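Slide 1 – Zason, the garage arm. Cost so far: 142 dollars and one marriage-grade argument.

Simulated first. Jaws open, gripping nothing, flawlessly.

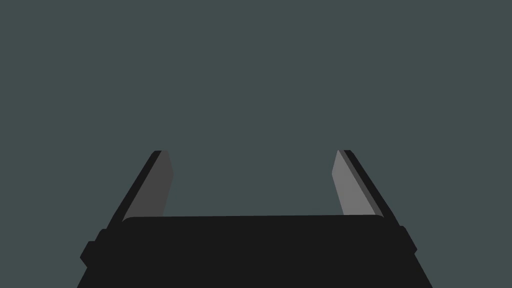 Sleiman wants to know if it ever closes. Fair. Take it early.

Slide 2 – finger pads. 11 versions, 2 worth keeping.

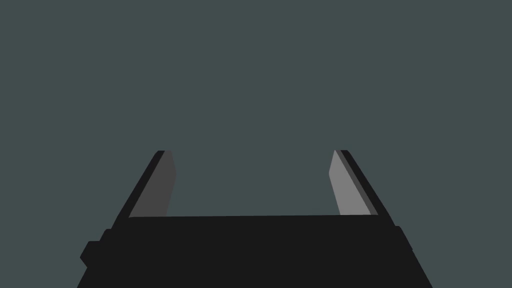 *Sim view, fingers open, pads facing.*

Slide 3 – still no table in the sim. Pause for groans.

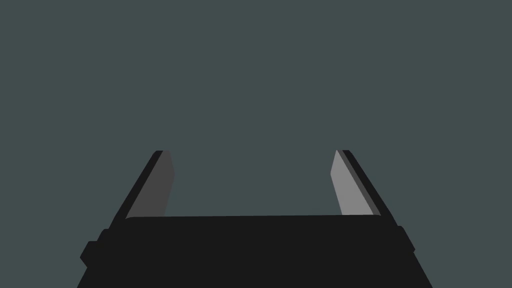
Table goes in by July, then the real jaws get bolted on.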